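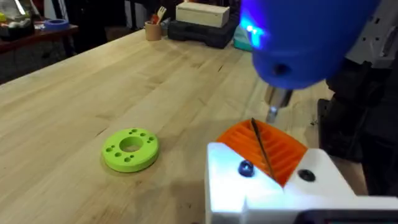
The September work period on the bench arm at the Masthorpe shared workshop was devoted to a single problem, namely the handling of drill bits. The arm had been assembled and wired over the summer, and the remaining task was to give it a dependable way to carry a bit and present it to the drill.

The bit holder is a printed part in orange, with a ribbed top. A bit is laid in one of the grooves, and the chuck is brought into line with it. The holder is fixed to the white gripper fixture, which was redrawn twice before I was satisfied with the clearance. The first version placed the bit too far forward. The second, prepared with the assistance of Kiri Trevaskis, moved the screw positions and took about 2 hours to print.

The test part is the lime-green ring, also printed, with a large central opening and eight small holes around it. It was chosen for its simplicity. A program that can locate all 8 holes in order should be able to manage the less regular parts planned for later.

Control is handled by Clerketti, a small set of scripts that I maintain for my own use. Adalberto Barbosa reviewed the motion files and recommended a slower approach over the last stretch of travel. His recommendation has been adopted. The log now stands at 587 entries, of which 152 concern the holder alone - a larger share than I had expected when the work began.

Two matters remain open. The grooves are of one width, and thinner bits shift when the arm turns. A second holder with narrower grooves has been drawn but has not been printed. The cable routing along the arm also requires attention before longer sessions are attempted.

Members who wish to use the holder files may request them from me at the workshop in the evening, after six.

Recent posts
Clerketti: changes to the homing routine
Wiring the bench arm, part two
Notes on the Zerkusar motor boards
A new shelf for the print corner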